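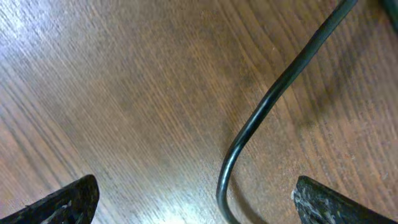 4.2 Demonstration at the open day

The second part of the study took place during the open day of the Girard building, on Monday, June 3, 2019. The cable task was selected for this day by the second author, Isabelle Perron, who had already used it in the laboratory in January. In this task the gripper must approach a cable which lies freely on a table, close on it, lift it and lay it down in another position. We considered the task suitable for a general audience for the reason that every visitor has handled a cable at home and can judge without instruction if the robot does it well or badly.

The arm was controlled by the Mosis software in the same version as in Section 3. No parameter was changed for the visit. The table, however, was not the gray laboratory bench but a wooden one with a glossy finish, which belongs to the meeting room. This had consequences for the vision part. The wrist view in Figure 3 gives an impression of the difficulty: the cable is very dark and separates well from the wood, but the surface reflects light in bright patches, one of them between the two fingers, and on the right side the wood becomes darker in a soft shadow. The grain also forms long parallel streaks, and such streaks are the kind of structure which our line detector may accept by mistake. In the same view the cable makes a rounded turn and then passes through the gap between the fingers. We asked the visitors to lay the cable with at least one bend of this type, as a straight cable is too easy a case for the method.

Visitors came in small groups. Each group received a short explanation from Brayden Lavoie, and after this one person could arrange the cable by hand and start the trial with a button. The operator, Gordon McIntyre, stood beside the emergency stop and did not help the robot in any other way. Between groups he wiped the table and put the arm back to its home pose. In total 53 visitors started a trial, and 2 of these trials were interrupted by the operator -- in both cases a visitor had reached over the table while the arm was moving. The interrupted trials are left out from the results in Section 5, but we keep them in the discussion of safety.

During the day the wrist camera stored 502 still views, which were labeled later by Florence Sandhu with the Skestside tool. She marked the visible path of the cable and, where it was present, the border of each reflection. Views in which a hand covered the cable were marked separately.

We must mention one limit of this procedure. The visitors knew that they were taking part in a demonstration, and several of them tried to make the task as hard as possible, with loops and crossings which are seldom found on an office table. Others copied what the person before them had done. The arrangements are therefore not a fair sample of ordinary use -- they are only more varied than those which we had prepared ourselves.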